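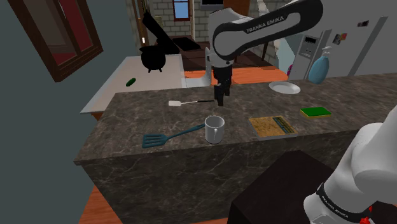

# Elter Cell Rules - scene check and good practice package for arm work in simulation

The Elter Cell Rules is a written rule set, together with a checking program, for teams who test robot arms in simulated kitchens, workshops and storage rooms before they move to a real arm. It is made by Stornmont and is now in its third edition. The third edition applies from Mon 3 June.

We wrote the first edition for ourselves. Our people in the test room had each their own habit: one started every run with the gripper open, another did not care, a third one moved the objects by hand between runs and did not write it down. When we compared the results after one month, we could not say which arm program was better. The rules come from this experience, and many of them are very simple.

## What you receive

- The rule book, 57 pages, in PDF and as plain text
- The checking program for Linux, with command line and a small window version
- 40 ready check lists, which you can print or fill in on the screen
- A log template for runs, with the fields we consider as minimum
- Two hours of introduction by video call, for up to eight persons

The simulator itself is not part of the package. You use the one you already have.

## For whom it is

The package is for groups with one to ten people who run manipulation tests with a fixed arm and a two-finger gripper. It was written with household tasks in mind: wiping, putting a mug on a plate, moving a spatula, placing things in a sink. If your work is with mobile bases or with two arms that share one space, please wait for the extension, or ask us first. Some chapters will help you also then, but the chapter on clearances will not be sufficient.

## The main rules in short

The numbers are the same as in the rule book.

**1.2 Start position.** Every run starts from a start position with a name. The gripper state (open or closed) belongs to the name. "Almost the same as yesterday" is not a start position.

**1.5 Height above the surface.** Between tasks the fingertips stay over the countertop with the clearance which is written in the cell sheet. A low approach over the counter is permitted only when it is part of the task and the log says so.

**2.1 Objects on the list only.** Each object in the working area must be on the object list, also when the task does not need it. A sponge or a soap bottle which stands to the side can still be hit by the elbow of the arm, and then it is part of the result.

**2.4 Long handles.** Spatulas, ladles and similar tools are entered with their full length, handle included. The handle tip must not touch another object at the start. If it is near to a mug or a plate, measure the gap and write it down.

**2.6 Thin and flat objects.** Cutting boards and plates need a defined grasp side. Without this, the arm program will often try to push the fingers into the counter, and the simulator may allow it.

**3.3 Contact with the counter.** A contact between finger and countertop which is not planned stops the run. You do not continue and correct later. The run is marked as stopped, with the time and the joint positions.

**3.7 Whole arm, whole time.** The collision check includes all links, and not only the hand. We put this rule in bold letters in the book. Many errors we have seen came from the upper part of the arm, when everybody was looking at the fingers.

**4.2 Background furniture.** Refrigerators, cabinets, stools and walls inside the reach of the arm have collision shapes switched on. Furniture outside the reach can be only visual, but the cell sheet must say which is which.

**5.1 Same rule in both worlds.** A speed or force limit that you use on the real arm is used also in simulation. It is allowed to be more strict in simulation. It is not allowed to be less strict.

## The checking program

The program reads your scene file and your cell sheet and compares them. It reports objects that are missing in the list, objects which overlap at the start, collision shapes that are switched off inside the reach, and limits which are different between the sheet and the controller settings. On a normal office computer a kitchen scene needs nearly 40 seconds.

The report has three levels: note, warning and stop. A stop means that the run should not be started. You can overrule a stop, but the program asks for a name and a reason, and both go to the log. We had a long discussion about this with our first customers. Some wanted no overrule at all. We kept it, as people will otherwise switch off the complete check.

The program does not judge if your task is a sensible one, and it does not replace the risk assessment for a real cell. For the real cell you must follow the standards and laws of your country and the manual of the arm maker.

## Technical data

| Item | Value |
|---|---|
| Edition | 3 |
| Rules in total | 105 |
| Arms per scene | 1 |
| Maximum objects per scene | 752 |
| Report formats | PDF, CSV, plain text |
| Internet connection | Only for the license, one time |
| Language of the rule book | English, Polish |

## Changes from the second edition

Chapter 2 is new written. The old version spoke only of "small objects" and this was not clear enough for kitchen tools. Rule 4.2 was a recommendation before and is now a requirement. The log template has a new field for the version of the scene file - please do not leave it empty, also if you think the scene did not change.

The old check lists from January can still be used for running projects. For new projects please take the new ones.

## License and ordering

One license is for one site and has no limit for the number of computers. Updates inside the same edition are free. Owners of the second edition pay half of the price. Schools and universities can ask for the teaching license, where the introduction call is not included.

Orders in Poland go through our partner Michalski. For all other countries please write directly to Stornmont.

Questions on the content of the rules: Raghda Sleiman
Questions on the checking program and installation: Dariusz Szczepańska

Please write the edition number and the simulator you use in your first message. We answer normally in two working days.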